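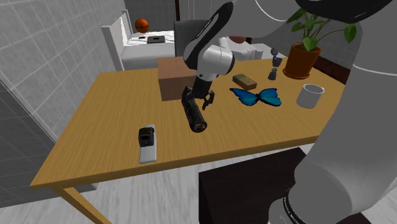 ### fenlane_listener

I'm researching an old murder for a short podcast series and I've got stuck on the records. The case is a shopkeeper killed in Grendthorpe in the early fifties. A man was tried for it at the assizes and acquitted, and no one else was ever charged. There is one book that covers it, a regional crime collection from Skonine, long out of print, which gives it a single chapter and no footnotes. I had assumed the case would be sitting somewhere waiting for me, all of it in one brown cardboard box about the size of the one on the table up there, and I'd go in for a day and read it. It isn't like that. The county record office has a coroner's register with the name and the verdict but says the inquest file is closed for 75 years. The police force that dealt with it was merged into another one long ago. The only substantial thing I've found is in the Dwivedi Library, which holds a typed copy of the trial transcript given by a local solicitor's firm. It runs to 397 pages and a few of them are missing from the second day.

What I want to know:

- Is the 75 years fixed, or can I ask for the file to be opened early?
- Can I read long passages of the transcript aloud in an episode?
- The book says a second suspect was questioned and names him. He isn't mentioned anywhere in the transcript. Can I use his name?

I'm hosting the series on Kirine if that makes any difference. I would like to put out the first episode in the autumn. I'm not a journalist and have no budget apart from train fares and photocopying.

### oldassizes

I've done four of these for a local history society, so take this as practice and not legal advice.

The closure period is not as fixed as the desk staff sometimes make it sound. Inquest files are the coroner's records even when they are kept in a county record office, and the coroner can allow someone to see one before the period is up. Write to the coroner's office for the area, not to the record office, and keep it to one page. Give the name of the deceased, the date and place of death, the date of the inquest from the register, the record office reference and what you want it for. Say plainly that it is for a podcast. I've seen people put "family history" when it wasn't, and it causes trouble later when the thing goes out.

Before you write, ask the record office one thing, which is whether the file exists. A register entry only shows there was an inquest. A lot of files from that period were thinned out or destroyed, and "closed for 75 years" can be a standard line from the catalogue that is applied to the whole series. I waited from January to April for permission on one case and then found that the file was a single sheet.

Where someone was charged with murder, the inquest was normally adjourned and often never properly resumed. So the file may have very little in it: identification, the medical evidence, a note of the adjournment. The useful material for you will be in the trial papers. Assize records went to the national collection, and the thing to look for is the depositions, meaning the witness statements taken at the magistrates' court before the trial. Search the catalogue by the defendant's surname and the year. If you get nothing, search by the circuit and the year and go through the list by eye, as surnames are often misspelt. If the file is marked closed there is a procedure for asking for a review, and you don't need to give a reason to use it. It can take a good while.

On the police side, records of a force that has been merged might be with the new force, with the county archive, or in a skip thirty years ago. Send one email to the force's records department and don't build your timetable around it.

For the missing pages from the second day, use the newspapers. A murder trial in those years was reported almost line by line in the local weekly, and the nearest evening paper would have sent someone as well. Get both and compare them. They will disagree over small things such as times and the spelling of street names, so make a note of which one you're following. The magistrates' court hearing will have been reported too, and people tend to forget that one. It would be the first place I'd look for your second man.

When you go to the Dwivedi Library, note the page number of the transcript beside everything you copy out. You'll think you can find it again and you won't.

### Marram

Just read it out, it's over 70 years old so it's out of copyright. Loads of podcasts do it. Kirine won't check.

### oldassizes

Replying to the above: please be careful with that. It isn't 70 years from when it was typed. With most written work the term runs from the death of the person who wrote it, and papers that were never published can have longer terms under older rules. A trial transcript is awkward as well, with a shorthand writer, possibly a firm that employed them, and all the people whose words they took down. Whether the host checks has no bearing on it.

### quiet_hours_audio

I make a small true crime show (not on Kirine) and have been through the transcript and naming questions, so I'll stick to those two.

**Reading the transcript.** Ask the library first. They own the copy and not necessarily the copyright, but they will have a form for reproducing material from their collections and they may already know where they stand. Ours charged nothing for a non-commercial podcast and asked for a credit at the end. If you carry adverts you have to tell them.

Then think about how much of it you need. I started out reading huge chunks of cross-examination and it was very dull to listen to. Court speech on the page goes round in circles. These days I keep any single quotation under 300 words and put the rest in my own words, saying who said it and on which day of the trial. Short quotations with the source given are also a lot easier to defend if anybody objects. If you use two voices for counsel and witness, tell the listener it is a reading. I had an email from someone who thought she'd been listening to a recording.

**The second suspect.** Start by finding out whether he is dead. In England you can't libel a dead person, but you can libel a living one, and a man of twenty in the early fifties could still be alive now. A death index search will usually settle it. If he has a common name and you can't be sure you have the right man, treat him as living.

Even if he has died I would want more than one chapter with no footnotes. A name that appears in one book and nowhere in 397 pages of evidence is thin. The author may have had it from somebody local, or may have mixed up two cases. You could write to Skonine, if they're still going, and ask whether they hold any notes or could pass on a letter. If nothing comes back you can say in the episode that a later book refers to a second man being questioned, that you haven't found it in the trial record, and that you aren't naming him. You don't lose much. He will have relatives, and it's a small place.

The same goes for the man who was tried. He was acquitted. Whatever you think after reading it all, write it so that a listener is in no doubt about the verdict, and say it early in the episode in case they switch off halfway. His family may well still live nearby.

One more thing about your timetable. I would record nothing until you have the depositions or a firm refusal. I put out 3 episodes of my first series and then a file was opened with a different time of death in it, and I had to go back and redo the lot.

### fenlane_listener

Thanks, this is very useful. I rang the record office this morning. The inquest file does exist and the archivist described it as slim, so I've written to the coroner as suggested. The defendant turned up in the assize catalogue under a wrong spelling with one letter dropped, and the depositions are listed as open, so I'm going to book a day for those before I do anything else.

I'll leave the second man's name out unless I find it in the newspaper reports of the magistrates' hearing. The library is sending me its form.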